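Skurasero Cell 4: Setup and Maintenance Notes

Maintained by Priya Ridgeway and Quang Đinh. Last revised Wed 8 June.

Scope

This file covers the tabletop cell used for the Nirnono cloth-sorting recordings. It describes how the station is set up, checked and returned to service. Episode format and licensing are covered in the main data card.

Station layout

The cell consists of one wooden worktable, the fixed workspace camera and the black rig behind the table. Power is taken from the ceiling reels. Cords must stay clear of the arm's working volume – a slack cord is treated as a fault and logged.

For cloth tasks, the translucent tub is placed near the middle of the table with its long side toward the operator. Fabric items may start in the tub or on the table beside it. Ceiling lights remain on for all recordings.
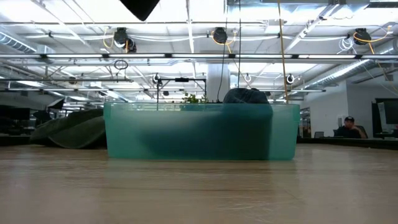

Routine checks

Before each session, the operator confirms that the rig clamp is tight and that the fixed camera has not moved since the last calibration. Wipe the tabletop with a dry cloth only. Calibration is repeated every 60 hours of operation, or after any contact between the arm and the rig.

Gripper pads are replaced at 600 cycles. Spare pads are kept under Simard part number 695.

Known issues

The wrist cable was rerouted in May after two dropouts. Episodes recorded before that change carry the tag "old-wrist" and should not be mixed with later ones without review.

Contact

Hardware faults: Thu Trương. Calibration files: Fabrice Boyer.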